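Section 3. Powering up your Isura dehumidifier

Read this before you plug anything in. Takes a few minutes. If the unit was delivered lying on its side, stand it upright and leave it overnight first. The oil in the compressor needs time to drain back.

Before you start

You need: the unit, the water tank (packed inside, pull the foam out), the short drain hose if you're using one, a dry cloth. No tools.

Pick the spot. Hard, level floor. Thick carpet is no good, the feet sink and the tank float sticks. Keep the back grille clear of walls and curtains, a hand's width at least. Doors and windows in the room closed, or you'll be drying the whole street.

3.1 Fitting the tank

1. Slide the tank out toward you. Remove foam and tape. There are 2 strips of tape, one on the float. People miss the one on the float.
2. Check the float moves up and down freely.
3. Wipe the tank dry. Slide it back till it clicks.
4. No click = unit won't start. Red light stays on. Pull it out and try again, a bit firmer.

3.2 Connecting to power

1. Check the outlet. Rating label is on the back of the unit, lower left. Must match your supply.
2. Unwind the whole cord. Don't run it coiled up.
3. Plug directly into a wall outlet where you can. Push the plug fully home.
4. If the wall outlet is behind furniture, move the furniture.

CAUTION: Do not run the cord under a rug or through a door that closes on it. Do not share an outlet with a heater, kettle or iron. Never plug one power strip into another.

A power strip is second best. If you have to use one, it needs to carry the full load of the unit plus anything else on it, and the rating should be marked somewhere on the strip. No marking, don't use it. Keep it off the floor in a damp basement, off the top of the tank too. Switch the socket off before you pull the plug.

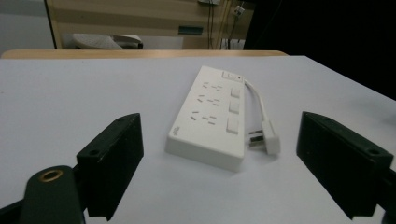
Stelios Koutsoukos: I'd make the rule stricter than the manual does. Ours went on a strip with a freezer in the garage and somebody turned off the wrong switch. Lost the freezer. Label the switches or give the dehumidifier its own outlet.

Fair point, label them. Masking tape will do. A freezer should have its own outlet anyway.

Note: if the plug or the strip feels hot to the touch after an hour of running, switch off at the wall and stop using it. Warm cord near the unit is OK. Hot plug is not.

3.3 First run

1. Press POWER once. Fan starts right away. Compressor comes in later, after 3 minutes. The delay protects it. Not a fault.
2. Press MODE till the droplet lights up. That's normal drying. The shirt symbol is laundry mode, louder, use it with the door shut.
3. Set the humidity with the plus and minus keys. Start at the middle setting. Lower isn't always better, wood floors dont like it.
4. Leave it. First tank in a damp room can fill fast, so check it before you go to bed.

If you switch off and straight back on, the delay starts over. Wait it out. Pressing POWER again and again just resets the timer.

3.4 Continous drain (optional)

1. Switch off, unplug.
2. Take the rubber cap off the drain port. Keep the cap. Tape it to the back of the unit.
3. Push the hose on, at least 2 ridges deep.
4. Run the hose downhill to a floor drain or bucket. No loops, no uphill bits. Water won't climb.
5. Plug in, run, check for drips at the port after around 20 minutes.

Going back to the tank: cap on first, tight. Otherwise the water ends up on the floor.

3.5 If it won't start

No lights at all: check the wall outlet with a lamp. Then the switch on the strip if there is one. Then the breaker.

Red light: tank full, tank missing, or float stuck. See 3.1.

Lights on, no air: filter blocked. Pull it out from the back grille, rinse in lukewarm water, let it dry fully, refit.

Code E2 on the display: room too cold. Warm the room up and try again.

Anything else, unplug the unit and call your dealer. Have the serial number ready, it's on the same label as the rating. Spare tanks and filters are part of the Asora kit, see page 106.

Do not open the casing.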